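Progress report to the Prieto fund: written rules for shared arm work at Clultbridge
8th May

Thank you, first of all, for your patience over the winter, and for the kind note that came with the second payment. We promised you a short report at this stage and it has grown a little, as ours tend to, but there is good news in it and we wanted to tell it properly.

The house rules for working beside the arm now stand at 19, down from 91 in the old binder. Most of what went was repetition (the stop button alone had its own chapter, twice!), and a fair amount was written for a machine we no longer own. What remains fits on 2 sheets, and people do seem to read them. The Desivley site has been using the same draft and sends us its corrections, which are blunt and very welcome.

The longest discussions were over the tabletop tasks, the bowls and cups, because everyone assumed that light kitchen sort of work needed hardly any rules at all. We now ask for a cleared walkway on every side, cables kept out of it, and one person named as the operator before the arm is powered. Reaching over the cloth while the arm is live is out, even for a cup that has rolled.
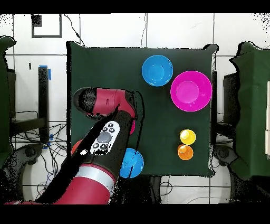

Desivley wrote back that the walkway rule is fine on paper but says nothing about stands on wheels, and that a locked caster ought to be checked at the start of each session and again after any break. We agreed within the hour, and it has gone in as rule 12 of the draft.

Still open is the matter of speed. We would like a single slow setting for anyone in their first six sessions, while Prakudard, who are reviewing the wording for us, would prefer a sign-off by the operator and no fixed number. We are trying both and will tell you which one people keep to.

Spending is on plan, with the training money mostly untouched until the rules are final. We hope to send you the finished sheets in July, and you would be very welcome to come and sit in on a session before then.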